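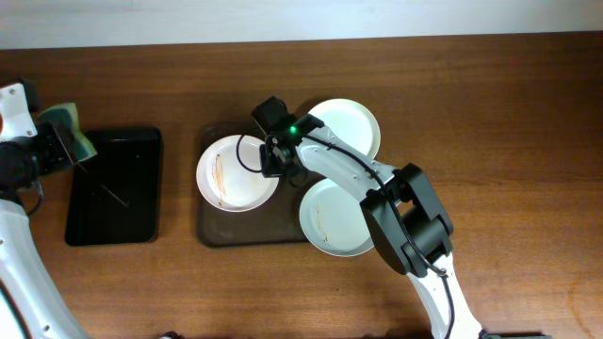
Plates and Trays: After Lunch at Murside

The kitchen at Murside serves a small lunch on most working days, and the plates come back to one long table before they go on the shelf. This page is part of our set on everyday table jobs. The earlier parts covered folding napkins and filling the cutlery drawer. This one is about wiping down plates and the trays they travel on.

The top picture has three white plates on and around the brown tray. The one on the left still has a streak of orange-brown sauce across the middle, and the lower right one has a faint smear. The black tray is next to them, with the sponge at its corner.

We use two kinds of tray. The brown ones have rounded corners and are the ones people carry from the counter. The black ones are for setting things down while you work. Both came from Randby in June, in one order with the plates, and the price was fair. The black ones show every mark, so they get a second wipe with a dry cloth before they are stacked.
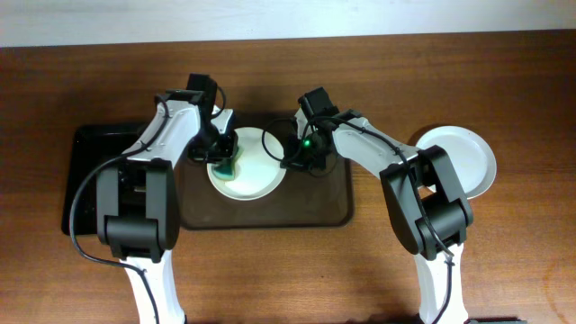 One plate at a time is the rule at this table. Keep it on the brown tray while you wipe, so that drips land there and the tabletop stays dry. Go over the middle first and the rim last. Tomato sauce needs a soak if it has been left more than an hour, and a soft sponge will not move it without one. The scratchy pads from Nasution are kept for pans and should stay off the plates.

When the plates are finished, the brown tray gets the same treatment, corners included. Crumbs like to sit under the raised rim. Trays go on edge in the rack by the door, plates go on the second shelf.

The next page in the set is on glasses and mugs.

Comments (2)

dishrack_dan
We have the same sort of black tray at home and I gave up on keeping it shiny. Does the dry cloth need to be microfiber?

Murside Kitchen
Any lint-free cloth is fine. We use old dish towels.

Posted 2019-01-19 | Viewed 2,863 times | Contact Murside Kitchen | Copyright Murside | Back to top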